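Masking tape recall follows adhesive complaints at Holtden

Trade supplier Prumell has withdrawn one batch of its low-tack masking tape after decorators and workshop users reported that it left residue on painted and laminated surfaces. The batch contained 1,607 cartons, most of them sold through the Holtden depot between January and March.

The tape is rated for removal within 60 days indoors. Complaints received by the firm describe adhesive transfer after as little as 2 days, mainly along the outer edges of the strip. Prumell said the backing paper was within specification and that the fault lay in the primer coat, which bonds the adhesive to the backing. Where the primer is too thin, the adhesive stays on the surface when the tape is lifted. 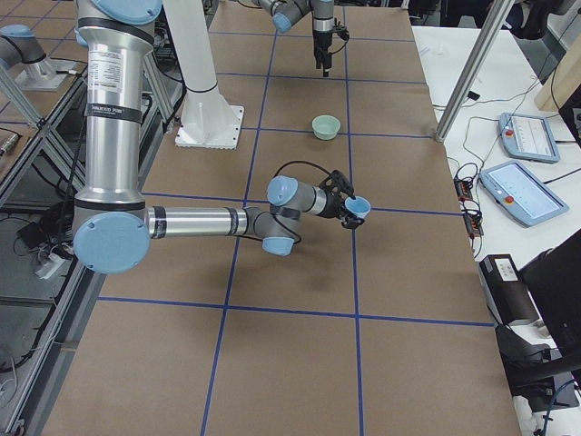 Which rolls are affected

The recall applies to the blue grade only, in all three widths. The batch code is printed inside the cardboard core and begins with the letter H. Rolls with no legible code should be treated as affected if they were bought from Holtden in the first quarter. The cream and green grades use a different adhesive and remain on sale.

Unopened cartons can be returned to any depot for credit. Part-used rolls will be replaced on presentation of the core – a receipt is not needed. The firm has asked customers not to post rolls back.

Tape already laid should come up as soon as the work allows. Prumell advises pulling slowly, back over the strip at a shallow angle, and warming stubborn sections with a hairdryer on its lowest setting. Straight, flat runs on a smooth matt surface are the easiest to clear.

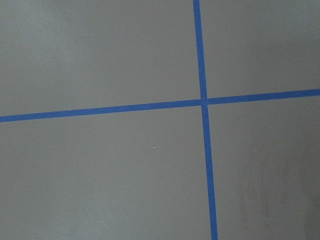
Page 2 of 3

Residue can be removed with white spirit on a lint-free cloth, tested first on a hidden area. Acetone and cellulose thinners should not be used on laminate or on emulsion paint. Scrapers, including plastic ones, may mark a matt finish and are not recommended.

Prumell will pay for refinishing where damage is shown, up to a limit of 2,000 pounds per site. Claims need a photograph of the surface in even light, as residue left on grey or other mid-tone finishes can be hard to tell from ordinary shading.
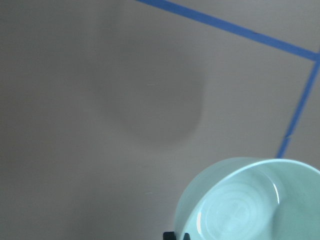
Alfredo Dalisay said the limit was reasonable for a single room but would not cover a shop floor, and that he had stopped using the blue grade in January after two jobs had to be recoated. He called for the batch code to be printed on the outer wrap as well as the core.

Prumell said the change to the wrap was under review. Replacement stock is expected at Holtden by the end of the month.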